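6.3 Recovering from a missed pick (fault 4)

The Maso controller raises fault 4 when the fingers close fully and detect no part. The arm holds its position and the status light stays on.

1. Press Pause on the Veseo pendant. Do not reach between the fingers while the arm is powered.
2. Select Jog and set the speed to 3 percent.
3. Open the jaws fully. Check that no part is held between the fingers, then look for the part on the table outside the gap.
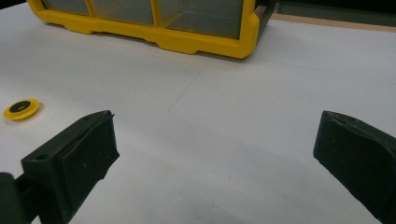 4. Move the part back to its pick point by hand – only after the pendant shows SAFE.
5. Press Reset, then Resume.

CAUTION: Fault 4 does not remove power from the arm. Resume starts motion at once.

Note: If the fault returns on the next pick, check the finger pads for wear and repeat the zero procedure in 5.2. The fault log keeps the last 200 entries.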